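We use cookies to remember your settings and to count visits to this page. By continuing to browse you accept our cookie policy. Accept | Manage settings

Call for Participants: Teleoperation Sessions, Household Fabrics Study

The Mendari Laboratory for Manipulation Learning invites applications from adults who wish to take part in a paid study at its Prindari building. Participants will operate a robot arm by hand controller and complete short tasks with household fabrics. The recorded sessions will form part of Vurau, a collection of demonstrations used to train a learning system to handle cloth.

The collection currently holds 1470 accepted demonstrations. Most were recorded by laboratory staff, whose habits of grasping and folding are similar. The laboratory now seeks operators with no background in robotics, including left-handed operators and persons who have worked in laundries, hotels, tailoring or home care.

What participation involves

Each participant attends four sessions of two hours, including rest breaks. The first session covers safety, use of the controller and supervised practice. In the remaining sessions the participant will be asked to grasp, flatten, fold and move items such as pillowcases, napkins, hand towels and sheets. Operators work from the view of the wrist camera and may also look directly at the table. 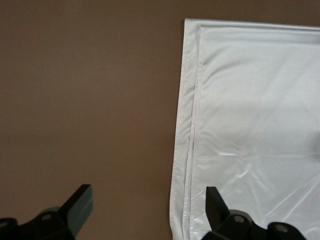

Wrist camera view: gripper open at the hemmed side of a white cloth.

Unsuccessful attempts are kept and labeled as such. Participants are not ranked and payment does not depend on the number of tasks completed. An operator may stop a recording at any point by releasing the controller.

Who may apply

Applicants must be 18 years of age or older, able to sit at a workstation for the length of a session, and able to follow spoken instructions in English. Normal or corrected vision is required. Persons who took part in the May pilot are not eligible for this round.

Payment and data

Participants receive a fixed payment at the end of each session attended. Camera images, arm positions and controller inputs are recorded. Participants' voices and faces are not. Names are stored separately from the recordings, and a participant may withdraw from the study at any time without giving a reason. Payment for sessions already attended is not affected by withdrawal.

How to apply

Application forms are available at the Prindari front desk and should be returned to Milagros Sebastian, Study Coordinator, Room 302, no later than 15th August. Please state your preferred hand and any experience of working with fabrics. Questions about the equipment or the use of recordings may be addressed to Danilo Bautista, Data Collection Lead, at the same room.

All applicants will receive a written reply.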